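Flarnemska Guest House, Isville
Work with us
Housekeeping and Linen Assistant (full time, one position)

We are a guest house of 24 rooms on the quiet side of Isville, between the old ferry road and the orchard. We are searching for one person who will join the housekeeping team for the season and, if both sides are happy, stay with us after it. The position is open because Kaewmanee, our second building, is opening again after the repair of its roof, and the present team cannot keep both buildings in the order we would like.

Please read the whole page before you write to us. It is long, but we prefer that you know the work well before you come for the trial day. Last year we had some people who came with another idea of the job, and it was a pity for them and for us.

About the house

Flarnemska has been a guest house for a long time and in the hands of our family for a shorter time. The guests are mostly walkers, people who visit relatives in Isville, and small groups who come for the music week in May. We serve breakfast and, on request, a simple soup in the evening. There is no bar and no swimming pool. Many guests return each year and ask for the same room, and they notice when the chair is standing in a different corner.

Kaewmanee is across the yard. It has the larger family rooms, the linen room and the sewing table. The staircase in Kaewmanee is narrow and has a turn in the middle, so everything which goes up must be carried by hand. We mention it here because it is a real part of the day.

What you will do

The morning begins at 7 with the breakfast room. You set the tables together with the kitchen person, bring out the bread, and open the curtains on the garden side. When the first guests have eaten, you start with the rooms where people are leaving. After this come the rooms where people are staying, and in these we only make the bed, empty the bin, change the towels if they are on the floor, and leave the personal things where they are.

In the early afternoon the work moves to the linen. Sheets and pillow cases are washed in the house. Heavy covers and the winter curtains go to a laundry in Zerkow, which collects them and brings them back folded in a way that we then fold again. You will check every piece for stains, small holes and open seams before it goes on the shelf. A piece with a small hole goes in the mending basket. A piece with a large hole is cut for cleaning cloths, but please ask first, as we have old table linen which looks tired and is in fact very dear to Jitendra's mother.

The colored textiles are a chapter of their own. We do not use white covers everywhere. The rooms have their own colors, and the dark reds must never be in one wash with the light ones. There is a list on the inside of the linen room door, and you will learn it faster than you think.

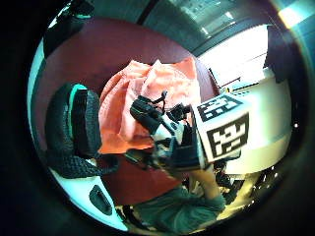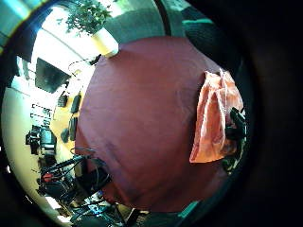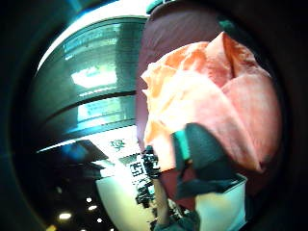

Once in the week we make one room completely: mattress turned, curtains down, wardrobe wiped inside, lamp shades brushed, the space behind the radiator cleaned with the long brush. It takes most of a shift and it is done by two people. You will never be asked to turn a mattress alone.

Small tasks which also belong to the job:

Filling the tea tray in the rooms
Watering the plants on the landing, except the fern
Writing down broken things in the blue book, with the room and what is broken
Bringing lost property to the reception on the same day
Helping at the reception for a short time when a group is arriving

What does not belong to the job: cooking, garden work, driving, and work on the gutters. If somebody asks you to do one of these, you may say no in a friendly way.

Who we are searching for

You do not need a diploma. Experience in a hotel, a hospital, a care home or a school is welcome, and experience with your own large family counts also. We look more at how a person works than at the paper.

It is important that you can stand and walk for most of the day and carry a full basket of linen up one floor. If you have a limit with your back or your hands, please tell us about it early. We have changed the order of the work for a colleague before and we can talk about it again.

You should be able to speak with guests in simple English. It does not have to be perfect. The person who writes this page learned English as an adult, and the guests have been patient with him. A second language is useful in the music week, when the groups come from many places.

Sewing is a plus. If you can put in a straight seam by machine, we would be glad to give you the mending as a fixed part of your week. If you cannot and you want to learn, there is time for it in the quiet months. If you do not like sewing at all, this is no problem either.

We ask for discretion. You will see letters on desks, medicine in bathrooms and sometimes a suitcase that is very full of something strange. It stays in the room.

Hours and pay

The position is 40 hours a week in five shifts. The plan is made for the whole month and hangs in the kitchen before the month begins. Weekend work is part of a guest house and we divide it fairly: every second weekend is free. Changing shifts between colleagues is allowed when both names are written on the plan.

We pay by the hour, above the usual level for this work in Isville, and we will tell you the exact sum on the phone before you travel to us. At the end of the season every member of the team receives an additional 300 dollars, also those who joined in the middle of it. Tips which are left in the rooms go in one jar and are shared each month. Breakfast is free on the days when you work. The lunch break is paid, and it is a true break, with the phone at the reception.

Work clothes are given by us: two aprons, two shirts, gloves, and indoor shoes up to a fixed price. We wash them in the house. Please do not wear rings with a high stone, as they catch the threads.

There is a small room over the old stable which can be rented for a low price in the first months. It has a window to the yard, a sink and a hot plate. The bathroom is shared with one other colleague. Pets cannot live there, we are sorry. If you want to see the room before you decide, ask for it on your trial day.

How to get here

The bus between Zerkow and Isville stops at the end of the ferry road, and from the stop it is a short walk uphill. The first bus in the morning arrives before the shift begins, but in winter it is not always on time, and we take this into account. There is a covered place for bicycles behind Kaewmanee. Parking for cars is limited, so if you drive, please use the lower field and leave the yard for guests.

The trial day

Before we sign anything, we invite you for one paid trial day. You will work next to a colleague, make some rooms together, fold linen and eat lunch with us. In the afternoon we sit down with coffee and speak about how it was. You may ask everything, including the money. We give our answer within three days, and you can take the same time for yours.

Please bring comfortable shoes with a closed front. The rest is here.

After the start there is a learning period of six weeks. In the first two you are never alone on a floor. Later you get your own rooms, and the same rooms stay with you as far as possible. We have found that people take better care of a room when they know which drawer is difficult.

How to apply

Write a short letter, one page is enough, and tell us:

Where you have worked before, or what else you did in the last years
Which hours are hard for you (school times, another job, care of a parent)
When you could begin
One name of a person who knows how you work, with a phone number

A photograph is not needed and we ask you not to send it. Your age is also not needed, only that you are old enough to work full time. You may write by hand. If writing is difficult for you, call the reception in the afternoon and ask for Gaurav Dwivedi, who will write down your answers with you. He leads the housekeeping and will be your direct superior. Questions about the contract or the room over the stable go to Jitendra Nishad, and he is mostly in the office before lunch.

You can leave the letter at the reception, put it in the green box by the gate, or send it through the contact form on this site. Everybody who writes will receive an answer, also when the answer is no.

We would like to have your letter by 10 Jun 2021. Letters which arrive later will be read if the position is still open. The start of the work is as soon as possible after the trial day, and we can wait some weeks for the right person when there is a notice period at your present job.

For the autumn we will also need a person for the kitchen in the mornings, part time. If this interests you more, write it at the top of your letter and we will keep it apart.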